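Home Boards Skills Practice Suturing New Posts Search Log In

Suture handling on soft tissue: where to take the bite

The Gedley practice board is revising its guidance on running closures and invites comment from members. The present text asks that each bite be placed 4 mm from the wound edge and that slack be cleared before the next bite is taken. Two members have asked whether the second instruction is necessary.

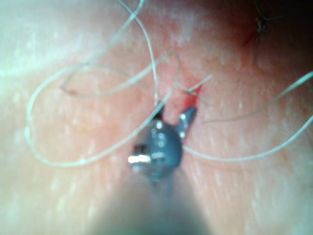
Economou

I would retain it. With the jaws open over the point where the strands come together, and several pale loops lying across the tissue, it is easy to pick up the wrong strand. There is a small spot of blood where the thread passes through, and I do not consider that a reason to move the bite. Trainees should be taught to identify the working strand first.

Lado

I respectfully disagree with the order of steps. Clearing slack after every bite adds handling, and handling frays fine thread. Our unit clears it after every 2 bites and has recorded no difficulty in review.

Economou

The member's point about fraying is noted. My own concern is the line itself. When the thread is held in closed jaws and drawn nearly straight just above the incision, the edges remain open to inspection.

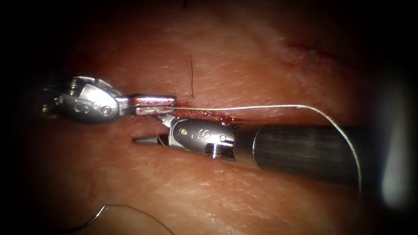

A loop lying over the wound conceals the edge, and the next bite is then judged by habit. I would therefore accept the interval of 2 for experienced members only.

Trokano

May I ask that the guidance also address tension? "Taut" is understood differently from one unit to the next. Pulling against the tissue to remove slack is a common fault in January, when new trainees join us.

Lado

Agreed on tension. I maintain my objection on the interval and ask that it be recorded.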